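Chapter 7
Cutting Surfaces and Board Care in the Commercial Kitchen

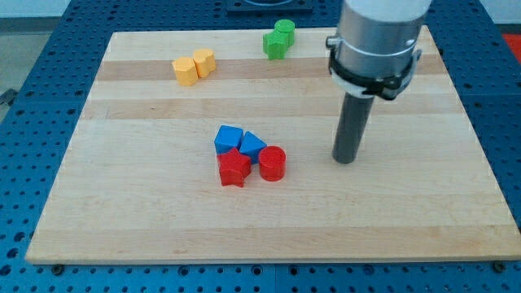
A cutting surface is the piece of equipment that touches the most food in a working kitchen and gets the least attention in the purchasing plan. Knives are chosen with care and sharpened on a schedule. Boards are often bought in a hurry and used until they warp. This chapter treats the board as equipment with a rated use, a service life and a maintenance cost, in the same way that Chapter 6 treated hand knives.

After reading the chapter, the student should be able to name the main board constructions, match each to a station, set up a cleaning and oiling routine, and decide when a board is to be resurfaced or withdrawn.

7.1 Terms

Face grain: the wide side of the plank forms the cutting surface. Face-grain boards are light and low in cost, but they show knife marks early.

Edge grain: strips are turned on edge and glued side by side. The surface is harder than face grain and can be planed several times.

End grain: short blocks are set upright so that the blade meets the ends of the fibers. End-grain boards are easy on the knife edge. They are also heavy, and they take up water quickly if left standing in it.

Polymer board: a solid sheet of plastic, usually polyethylene, often colored by food type. Polymer boards can go through a dish machine if the supplier's temperature limit allows it.

7.2 Why Construction Matters

Wood moves across the grain as it gains and loses moisture. A board that is wetted on one face and left flat on a steel counter will dry unevenly and cup. The usual result is a board that rocks, and a rocking board is a cutting hazard before it is a hygiene problem. Storage on edge in a rack, with air on both faces, prevents most of this.

Glue lines deserve a separate check. A line that has opened enough to catch a fingernail will hold food residue and cannot be cleaned reliably by hand. The board comes out of service until the joint is repaired -- filling the gap with wax or oil is not a repair.

Polymer boards fail in a different way. They do not open at a joint, but deep scoring leaves raised burrs that trap fat and shed particles. Light scoring can be scraped or planed; deep scoring calls for replacement.

7.3 Case: The Kakstead Dining Hall

The Kakstead dining hall runs 16 stations and held 114 boards at the start of the period studied. Noemi Longo, the kitchen manager, recorded every withdrawal and its cause. By the end of June, 37 boards had been withdrawn. Warping was the most common cause, followed by open glue lines. Yiran Jia, who reviewed the log, traced most of the warped boards to a single drying shelf where they had been stacked flat while damp -- the shelf was later replaced with an upright rack.

The log sheet is reproduced in Section 7.6. Students should read it before attempting the board budget in Section 7.7.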